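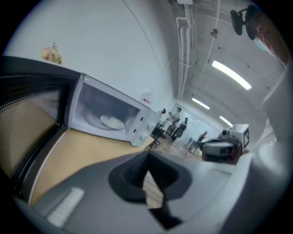
Taltdale Shared Kitchen - progress report to Kuipers, February

Prepared by Babita Nishad

Work since the last report has gone mainly into the small appliances and the counter they stand on. The large equipment was covered last time and nothing there has changed.

Microwave. The white two-knob model is now on the light wood counter. We chose knobs over a keypad after talking to the lunch group, several of whom had trouble with the touch buttons on the old one. It cost less than budgeted and the difference stays in the appliance line. Souad Slaoui has written a one-page card on cleaning the cavity and the glass turntable. It still has to be translated into Portuguese, and Lurdes Rebelo will do that.

Counter. Kept mostly clear, as agreed. The bread bins and the kettle have moved to the shelf by the door. Jhonatan Quintero oiled the wood twice and would like to do it again before summer.

Use. The kitchen served 41 households this period, against a target of 35. Evening sessions are full. The morning session is not, and we would like to move it to 10:30 as a trial.

Problems. The second power outlet took three weeks longer than planned. The electrician from Staltard found old wiring behind the tiles and had to come back with a different box. The extra cost was $180, taken from contingency. Two cupboard doors still do not close properly.

Next period:
- fit new hinges on the two doors
- finish the cleaning cards for the oven and fridge
- hold three short sessions on reheating food safely, led by Róisín Ó Súilleabháin

We ask Kuipers to approve moving $240 from printing to small repairs. Receipts are in the shared folder under Kitchen, Appliances.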